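House rules for hands

Ask Trevor Tapley what went wrong at Histen's old lab and he doesn't start with the robots. He starts with the tape on the floor. Faded, half of it gone, and everyone stepping over it anyway.

So, new rules. Dated 6/3/25, two pages, stuck up by the door at Plurketti. No one inside arm's reach while the motors are live. One person on the stop button, and that person does nothing else. No phone, no laptop, no coffee. Sessions end at 24 minutes, then a break, even if the run is going great. Especially then, says Tapley.

Objects get rules too. Nothing glass. Bottles stay capped. Fruit gets checked between runs and binned if the skin splits. Cables clipped back before power-up, which is the one people skip, and the one Barry Parsons will stop a session over. He's done it four times since September.

"It's dull stuff," Parsons says. "You write it down becuase it's dull."

Not everyone loves it. The Entwistle crew wanted longer sessions and got two extra minutes. The Idier team wanted the checklist cut from nine lines to something shorter. Still nine. Tapley says he'll look at it again when someone shows him wich line they'd drop. So far, no takers.

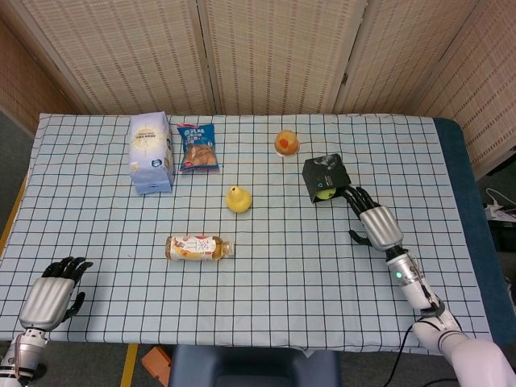

Fingers on the box: a tabletop run with fruit, a snack bag and bottled tea.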